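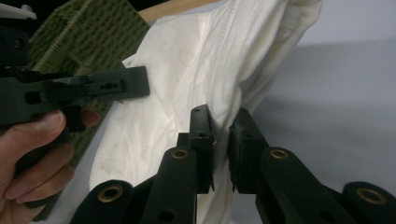 September 29, 2018

Quick one tonight, I have dough rising and it will not wait for me.

So. The whites. I said back in June I would go through all the white cloth in the house and I finally started. Sheets, pillowcases, the two long curtains from the old place on Lulcombe, napkins, things I can't even name. A whole hamper of crumpled white stuff and every bit of it looks the same until you find an edge. That's the trick by the way. Find the seam first. If you start from the middle you just move the wrinkles around and get mad.

My method, such as it is:

Shake it out. Find a hem. Follow the hem with your fingers till you hit a corner. Hold on to that corner, do not put it down to answer the phone (I did, twice), then go find the next one. Fold in half. Then look at it up against the window before you fold any more, thin spots show right up in daylight and so do stains. Anything with a stain goes in the soak pile, anything thin goes in the rag pile, the rest gets folded for real.

Annick Le Goff taught me the window thing when we shared the apartment. She ironed her pillowcases. I do not iron pillowcases. I did try ironing one of the curtains and gave up halfway, so now it has a smooth end and a not smooth end and it's going back up like that, smooth end at the bottom where people look.

Stains. I tried the usual, baking soda and a long soak in the tub overnight. Tea came out fine. The yellowish ones did not, those are old, I think they came with the cloth. Fatima says lemon juice and leave it on the grass in the sun. There's no sun this week so that will have to wait, and also there's the neighbor's dog. Will report back.

Final tally for anyone who cares: 7 pillowcases kept, 5 turned into rags. Why did I have so many pillowcases?? We own 2 pillows. Well, 2 each.

The sheets I haven't finished. The fitted ones are rolled up in the bottom of the closet and that's where they're staying, I have watched the folding videos, I have tucked the corners in the corners, it comes out a lump every time. A rolled lump fits on the shelf just as well as a square one.

Oh and a question. One of the curtains has a seam coming undone along the side, a good long stretch of it. Can I fix that by hand or do I need to borrow a machine? The fabric is pretty light and I'm scared of it puckering. I have white thread but its a different white, if that makes sense. Leave me a comment if you've done this, esp. what size needle.

Ok the timer is going. More on the napkins tommorow maybe.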